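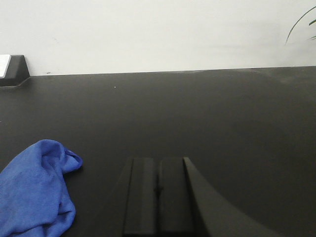 The reply from Zellitia support was that the force limit should never be set from the gripper's default profile, and that the site standard has to name a value for each task. We had no such value written down for wiping. Ticket reopened on that point.

Cell: Lesix bench, station 2
Controller: Kostik, current stable release
Category: Safety rules / start-of-task checks
Status: Resolved, monitoring

Problem
Wipe task stops with "contact before target" on the first downward move. Fault appears on 19 of 200 logged starts. No fault when the same path is run 40 mm higher.

Rule in question
Section 4 of our bench rules says a start pose must be confirmed with fingers closed and empty, and the surface between gripper and wall clear. It does not say what "clear" means. One shift read it as no tools or parts. Another read it as no debris either. In the current start view the fingers are together and hold nothing, the blue cloth is at lower left, and there is a small white speck out on the black surface. Under the first reading that passes. Under the second it fails.

Log
08:10 - Reproduced fault with default profile. Limit inherited from Declercq pick task, never reviewed for wiping.
08:35 - Checked table height against stored plane. Stored plane is high at the back edge. Not enough to cause the fault alone.
09:05 - Set contact limit to 80 percent of the previous value, per an old note. Fault rate got worse. Reverted. The note applied to rigid parts and has been removed from the shared folder.
09:50 - Re-taught the plane at four points, saved under a new name. Old plane kept read-only.
10:20 - Wrote a separate wipe profile. Limit recorded in the task sheet with a revision letter.
11:15 - 40 starts, no fault.

Cause
Inherited limit plus stale plane. Debris was suspected early on but we found no link to the logged faults.

Changes to the bench rules
1. Every task has its own contact limit. Default profiles are not allowed in production or in test.
2. "Clear" means no loose object in the swept path other than the item named in the task sheet. Visible debris is removed before start and noted.
3. Cloth position is part of the start condition. If the task sheet says left side, a cloth on the right is a failed check.
4. Planes are re-taught after any table move - including cleaning underneath.
5. A limit is not changed to make a fault go away. Open a ticket first.

Open item
Rule 2 depends on someone looking at the start view. Zellitia asked whether the check can be automated. Not scheduled.

Was this helpful? 4 Yes 0 No
Comments (3) Shares (1)

Search tickets Enter keyword or ticket number

Related tickets
Kostik: stored plane not loading after restart
Declercq pick task: who owns the default profile
Start pose check skipped on manual resume
Lesix bench rules, revision history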